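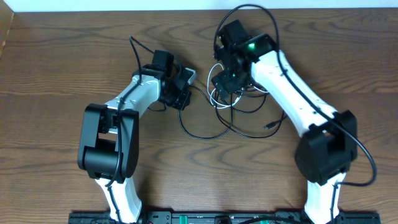

Bench, cables in the upper middle.

April 26, 2019

Hardtack notes, second round of test bakes for the Treto case label. Writing this up while I still remember which tray was which.

What we need at the end of this is a batch of replica ship's biscuit that can sit in an open handling tray, get picked up by school groups, and not shed flour all over the mount. The first round did not manage that. The biscuits looked right but had a soft middle, and a week in the store was enough for two of them to split along the line of holes. I put that down to too much water and too short a drying time. The Adebisi handling kit has the same trouble with its older set, so whatever works here goes to them too.

Dough. Plain whole wheat flour, water, and a little salt. No fat at all. I went back and forth on the salt. Some of the modern recipes use a lot, and I think that is for people who mean to eat the thing. For a handling piece I would leave salt low, since it draws moisture and our store is damp in summer. The first batch had more in it and the surfaces went tacky by the following week.

Water is the part I keep getting wrong. The dough should barely hold together. If it feels like bread dough it is already too wet. I added it by the spoonful this time and stopped when there were still dry crumbs in the bottom of the bowl, then pressed the crumbs in by hand. Covered it and left it half an hour. It was much easier to roll after resting, which I should have written down last time and did not.

Rolling and cutting. Rolled thicker than a cracker, thinner than a scone. Folded it over on itself and beat it flat with the rolling pin several times before the last roll. That gives a tighter crumb and fewer blisters. Cut rounds with the plain tin cutter from the Clikstead box. The fluted one is wrong for this and should come out of that box before somebody uses it.

Holes. Used the small docker made from nails in a block. It works but sticks. Dusting the points helps for one biscuit and then the flour cakes up. Wiping them with a barely oiled cloth was better, as long as there is no oil left to get into the dough. Push right through to the board. Holes that only go partway close up in the oven, and the middle then lifts and makes a pocket. The pocket is where the first set broke.

22 biscuits cut from the one batch of dough. One I dropped, so 21 went in.

Baking. Low oven, long bake, turned over halfway. I did not go for color. The last set was browned because I was in a hurry and had the heat up, and the outside set hard while the inside stayed damp. These came out pale, a bit darker at the rim on the back row. The oven runs hot at the back. Swap the trays next time.

After they cooled I put them back in with the heat turned down as far as it goes and left them for the afternoon. Then out on a wire rack overnight. In the morning I snapped one. Dry all the way through, same color in the center as at the edge, and it took real effort to break. The tap test is good too -- a dull knock on the table means more drying, a hard clack means done. All but two gave the hard clack. Those two went back in the oven and I have kept them apart from the rest.

Stamp. Tried a stamp on a few, pressed in before the holes. The letters came out soft and the docking went straight through them. If the label text is going to mention marks on biscuits we need a stamp with deeper cuts, and a gap in the docking pattern so it does not land on top. I would sooner leave the stamp off than have a bad one in the tray. Wudatik may still have the carved wooden blank from their galley display. Will ask.

Sealing. Not decided. Shellac makes them last but they look varnished and feel wrong in the hand, and feel is the point of having them. The unsealed ones feel right but will wear. My preference is unsealed, with spares, and replace them when they get tatty. They cost next to nothing to make. Whichever we pick, the tray needs a clear "do not eat" line and an allergen note for wheat.

Storage. Tin with a tight lid, paper between layers, packet of silica gel in the bottom. Last year's set had weevils by July and we had to freeze the whole kit. Freeze these before they go in the tin, not after.

Label wording. The draft says the crew "lived on" biscuit. That is too strong. It was a main part of the ration but there was salt meat, dried peas, oatmeal and so on with it, and the label should say so. The draft also has the joke about tapping out the weevils. Fine to keep, but it should be worded as a story sailors told. Also, please settle on one of "biscuit" or "hardtack" for the heading. I would use "biscuit" and put the other name in the text.

To do:
- make a docker with wider spacing
- second bake with trays swapped
- weigh a few now and again in a month, to see if they take up damp
- take the fluted cutter out of the Clikstead box
- ask Wudatik about the blank

Comments

We did the unsealed version for our own tray. They lasted well apart from the edges, which get rubbed down to powder. Put a dark cloth under them and shake it out now and then.

Is the flour coarse or fine? Ours looked too smooth next to the real one in the case. A bit of bran sifted in made it better.

Reply: Medium, from the supermarket. Will try the bran in the next bake.

The fluted cutter is out of the box. It was under the pie tins.

Recent entries
Pease pudding in a cloth, first try
Salt pork barrel: hoops and lid
Portable soup, notes on setting
Mess kit: plates and the square trencher
Hardtack, first round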